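Dallden practice kit talk, speaker notes, long version

Slide 1. Hello and thank you

Thank Malte for the introduction (his surname is Ostermann, stress on the first syllable, please get it right this time). Say how happy I am to be back in Mostyn, and that I still remember the soup. Catrin Gwilliam can't be on stage with me but she's at the table by the door all afternoon with the demo laptop, and she knows the software far better than I do. Wave at Catrin.

Ask who in the room has ever had an arm on order and been stuck waiting for it to arrive. Let the hands go up, and let people grumble a bit. It warms the room.

Slide 2. What we're offering

The Dallden kit is a simulated two-armed robot in a simulated room, plus the lessons that go with it. You install it on an ordinary workstation, you connect whatever hand controller you already own, and you start practicing. That's really the whole pitch, so take it slowly and don't bury it in the feature list the way I did in July.

Say who it's for. Small shops, teaching labs, people who are thinking about buying arms and would like their staff to have some hours behind them first. Plekach used it this way with their night crew, and I have their permission to talk about it, though please not about their floor plan.

Slide 3. Seeing from where the robot sees

Spend some time on this one, I always rush it. Most simulators start you off floating somewhere up near the ceiling with a lovely clear view of everything, and people get quite good at working from there. Then they sit down to the real machine and the view is low, with a big piece of the robot's own body in the way, and all that confidence goes out the window! So our lessons begin in the robot's own view, and we leave people there for a good long while before we show them any other.

Bring up the still and let everyone look at it for a moment before talking.
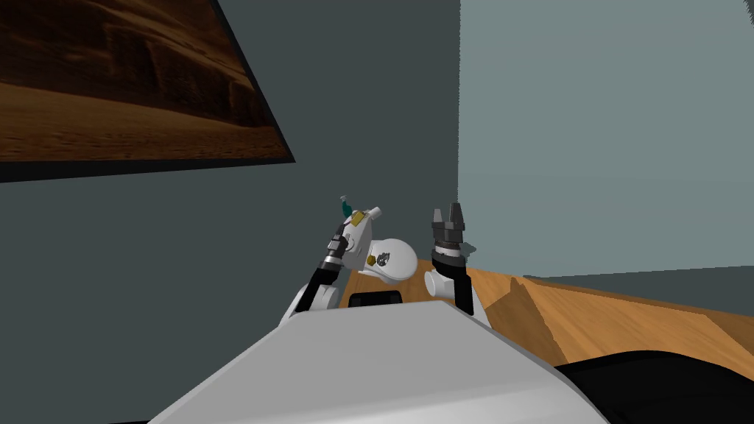

Starting room, robot's own view. Both arms raised near the table, right gripper with nothing in it.

Point out how low and close the tabletop is from here. Then the two arms, which sit at different angles, the left one leaning over and the right one standing nearly upright. Ask the room how far they think the right gripper is from the wood. People will disagree, happily and loudly, and that leads straight into the next part — judging depth is the skill that takes the longest, and it's what the first lessons are about.

If someone asks about the desert picture on the wall, say yes, you can swap the wall art, and yes, people do ask for their own dog.

Slide 4. The lessons

There are 200 short exercises. The early ones are only reaching and stopping, then one hand, then both hands together. Tell the story about the Plekach trainee who did the stopping exercise over her whole lunch break because she wanted a cleaner score than her supervisor. She got it, too.

Mention that each exercise can be replayed from any angle afterward. Catrin can show this at the table.

Slide 5. What it doesn't do

Be plain here, people appreciate it. The feel of contact is the weak spot. You'll see a finger meet the table but your hand won't feel much of anything, and cloth and cables are still rough. Drollex is working on the contact side with us and I'd love to promise a date, but please, please don't promise a date.

It also won't replace time on your own machine. We suggest 2 supervised sessions on real hardware before anyone works alone.

Slide 6. Price and the trial

A yearly license is 3000 per site, any number of seats. Schools should talk to Catrin before they talk to their purchasing office, it goes much smoother in that order. The trial has the starting room and the reaching lessons in it, and your saved scores carry over if you buy.

Someone will ask about long-term support. The answer is that current licenses can be renewed through 2035, same terms.

Slide 7. Questions

Repeat each question into the microphone, the back rows couldn't hear last time. If it's quiet, ask Malte to start with his one about left-handed operators. Trial cards are in the blue folder, and coffee is down the hall on the right.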